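The second finger would not close level with the first, and Aivar Sakalauskas had spent 3 evenings on it. He had the spare bedroom until his sister came back in March. The workshop in Skorkelmont locked its doors at 10, and he liked to work later than that.

He filed the bracket, put it back and tightened the screws. The linkage still caught near the end of its travel. He wrote the angle on his hand and filed again.

Brunello Fabbri had told him to buy a finished one from Tilance. Aivar had looked up the price – 4,000 – and closed the page.

By midnight the fingers met. He laid things out on the gray blanket, soap-sized and up, with the clear box behind them. The tape would be hard, standing on its edge. The rope in its bag would be worse. He opened the gripper and held it over the bed. 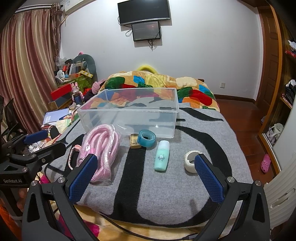

Start with the bottle, Brunello wrote back, and leave the rope until you trust the thing. Squeeze slowly. If it catches again, the pin is bent and you can file all you want.

Aivar put the phone down on the floor and reached for the bottle.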